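Finally doing the house paperwork. Four years of it in one drawer. Thread, sorry

Started with the boiler stuff from Womo. They sent 196 pages when we moved in. Kept the guarantee and the service log, rest is in recycling

Ponard (windows) want the original invoice for any claim. Not a copy. Found it under a takeaway menu

Rule so far: one zip bag per firm, anything older than the last bill goes. Green zips, easy to spot in teh drawer 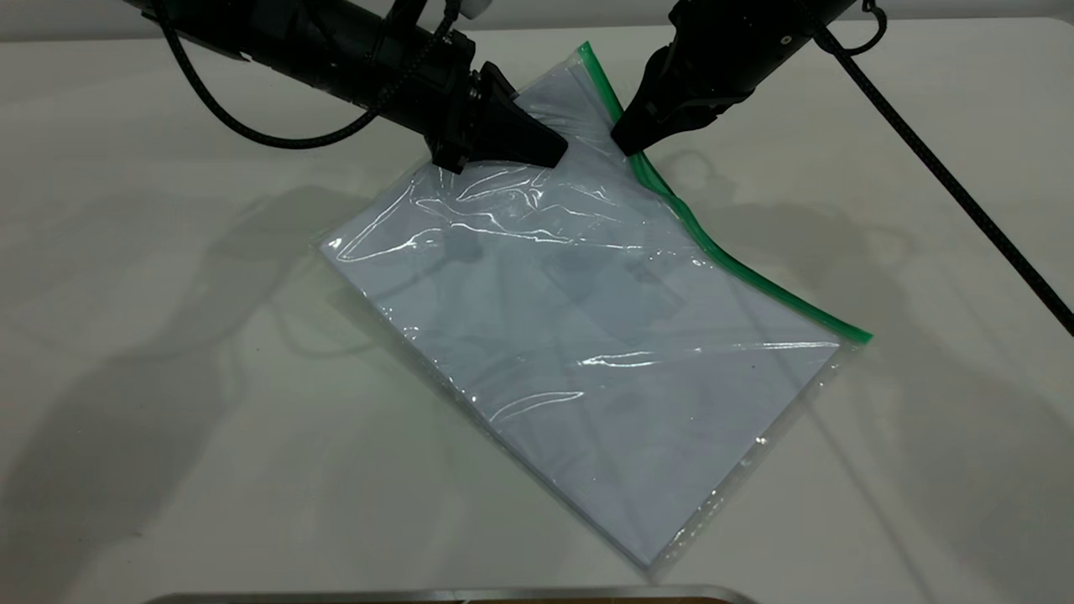
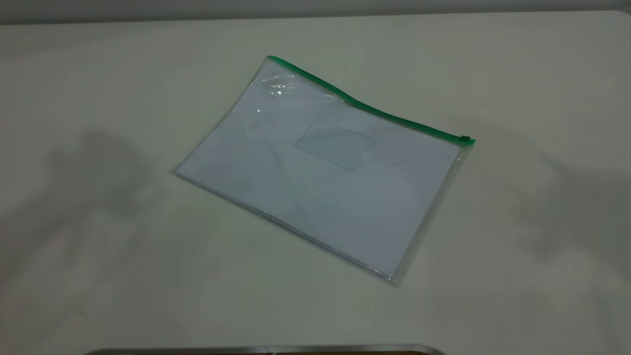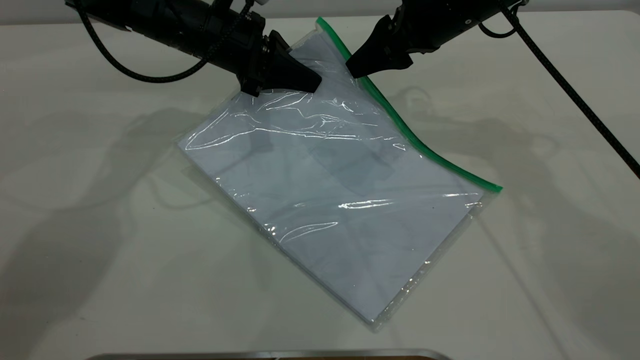

How long are you keeping old gas and leccy bills?

Two years for me, then shredded. Anything with a dispute on it stays till it's sorted.

Speaking of. Tsakiris still owe us for the gutter they said they'd fix in December. 3 letters, no reply. Those are staying right on top

Balo insurance renewal came by email only so now I have to print it?? Printer has no ink obvs

Also found the spare shed key taped to a carpet receipt. Been looking for that for more than a year

Right, tea. Then the car folder, which is worse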